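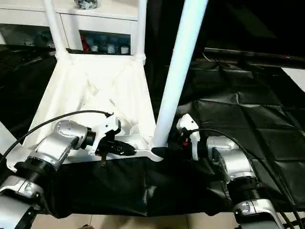
Zdzisław Zalewska wrote in after the last review to say that anyone who pays more than fifty bucks for something to hang wet shirts on deserves whatever mildew they get. Noted, Zdzisław. The Plester Clothes Stand is $300.

For that you get white tube, corner joints, a pole and a bag of small parts, and the promise of never again draping your jocks over the back of a dining chair. I have lived in rentals with no clothesline for most of my adult life, and in that time I've killed off a fair number of airers. The cheap ones all go the same way. The hinge gets sloppy, one wing droops, and some night in August, with a full load of towels on board, the thing lies down on the lounge room floor and won't be talked round.

The Plester has no hinge. It's a fixed frame with an upright, and once it's up, it's up. That's the best thing about it, and also the main reason my flatmate Szymon now walks to the kitchen sideways.

Putting it together

The booklet says to work on a flat surface, which rules out our floor. It then says to fit all the corner joints before tightening any of them. I didn't, and spent the next while finding out why they'd bothered to print it. The push-fit is very firm. A rubber mallet and an old towel will save your palms, and probably your vocabulary.

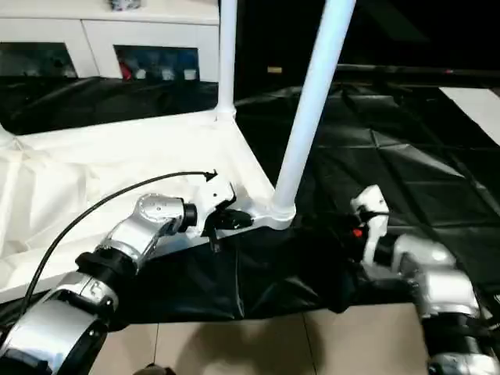
White tube into a corner joint, over tile and black plastic.

Do the lower section first, standing nothing up until you've checked it sits square. Ours rocked a bit until I swapped two of the lengths, which look identical and aren't. Would it kill someone to put a sticker on them? Whitlock manage it on their airer, and theirs is a good deal cheaper.

On capacity, Plester is coy. The box says "family loads" – whose family, it doesn't say. Ours took two sets of sheets and a week of work shirts without complaint. A wool blanket straight from a lazy spin cycle put a lean on it that I didn't care for.

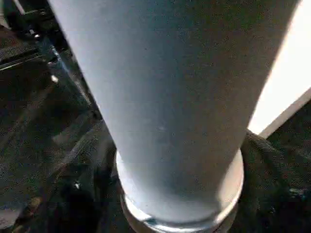 Matte pale blue-grey, with a shiny ring at the narrow end.

Finish is decent. White shows every grubby fingerprint, so plan on wiping it down before anything good goes near it. I've had no rust marks on the sheets so far, and I've been looking for them with some enthusiasm.

The threads are where I'd mark it down. They're plastic, they're fine-ish, and they'll start crooked if you're in a hurry. Turn backwards until you feel the click, then go forwards by hand. If it takes effort in the first turn, back it off and start again. Henryk Czarnecka, a reader, cross-threaded his and waited 3 weeks for a replacement part, during which he hung everything off the curtain rail. 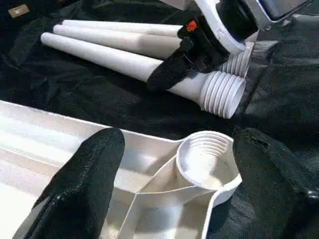 Should you buy it?

If you've got a spare room, or a flatmate with narrow shoulders, yes. If you need something that folds away when your mum visits, get the Whitlock and accept that it'll droop eventually. The Cirklow hangs from the ceiling and is lovely, but try explaining the holes to your property manager.

Szymon would like it recorded that he voted for a dryer.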